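Clito to supply bolted silos for Molladport cement terminal

Clito has been awarded the contract to supply and erect four bolted cement silos at the Molladport bulk terminal. Work on the foundations begins in July, and the first silo is due to be handed over before the winter shipping season.

Each silo will hold 1500 tonnes of cement. They replace two welded silos at the eastern end of the quay, which have been out of use since the discharge cones were found to be below the minimum plate thickness. Demolition of the old units is a separate contract and has not yet been let.

The new silos will be delivered as flat-packed curved panels and assembled on site from the roof down, using synchronised jacks at ground level. Clito says this keeps most of the bolting work within reach of the ground and avoids the need for a large crawler crane on the quay, where the permitted ground loading is low.

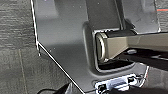 Panels will be rolled and punched at the company's Arriaga works and coated before dispatch. Joints are sealed with a preformed strip along the vertical seams and a gun-applied sealant at the horizontal ones. A trial assembly of the lowest two rings will be carried out at Arriaga before anything is shipped, and the terminal's engineers will check hole alignment and ring diameter at that stage.

Cement will be unloaded from ships by a pneumatic line 231 metres long, with diverter valves at the head of each silo. The existing compressors are to be kept. Roof filters, pressure relief valves and level probes are included in the Clito contract, as are the fluidised floors and the discharge equipment. Two of the silos will feed a road tanker loading point - the other two will feed a bagging line rated at 900 bags an hour.

Hwa-young Oh, project engineer for the terminal, said the choice between bolted and welded construction had come down to access. "A welded silo needs room around it and a long run of dry weather. We have a working road on one side and the sea on the other. The bolted design costs slightly more in steel, but the time on site is much shorter."

She added that the relief valves had been sized for the full discharge rate of a self-unloading ship, with one filter out of service.
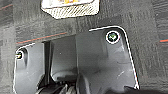 Foundations and ground conditions

The silos will stand on a single piled raft. Borings at the quay showed made ground over soft clay, with gravel below, and the piles will be taken down into the gravel. The raft and piling have been let to Gokdale, which also built the tanker road at the terminal.

Settlement will be measured at each corner of the raft during first filling. The silos are to be filled in stages, with a pause between each, and no silo may be filled completely while the one beside it is empty until the readings have been accepted.
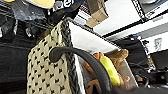
Tanker loading will continue from the western silos throughout the work. Drivers should use the north gate, and the weighbridge will close at 4 pm while the piling rig is on site. Bagged cement will be brought in by road until the new line has been commissioned.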